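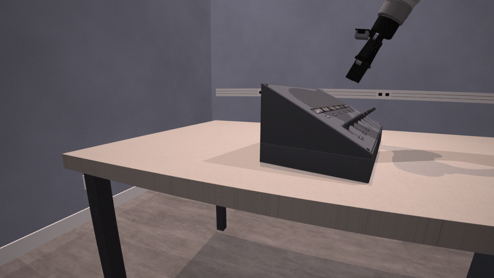

No dia aberto da Zillport, Tracey Mapplebeck recebeu 40 visitantes com um simulador no ecrã e muita vontade de conversar. «Adoro este momento, quando o braço desce e a sala se cala!», diz. 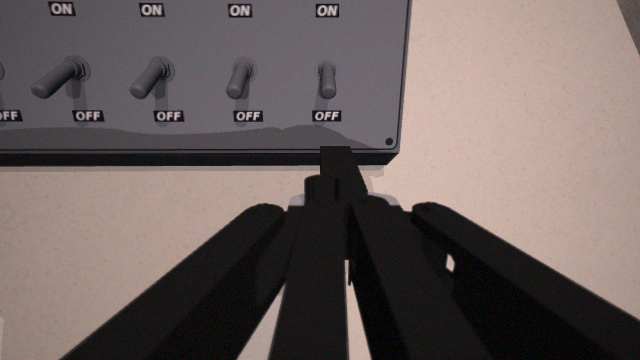
Interruptores com etiquetas ON e OFF, vistos junto à garra no simulador.

Parviz Ranjbar programa as tarefas e prefere falar dos comandos pequenos. «Uma alavanca parece simples até termos de dizer a um robô por onde lhe pegar», conta, entusiasmado (e já a puxar de outra cadeira para nós).

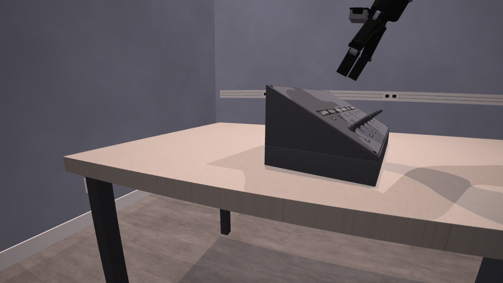 Perguntas do público

Quiseram saber porque se treina primeiro em simulação. «Posso repetir a mesma aproximação 50 vezes antes do almoço», responde Parviz.
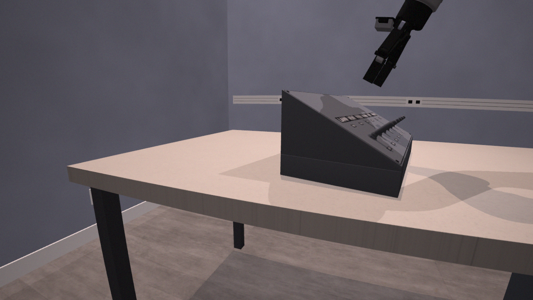
Tracey acrescenta que a próxima visita será em janeiro, com mais tempo para perguntas.

Última atualização: 24 de setembro de 2024
Contacto | © Zillport | Voltar ao topo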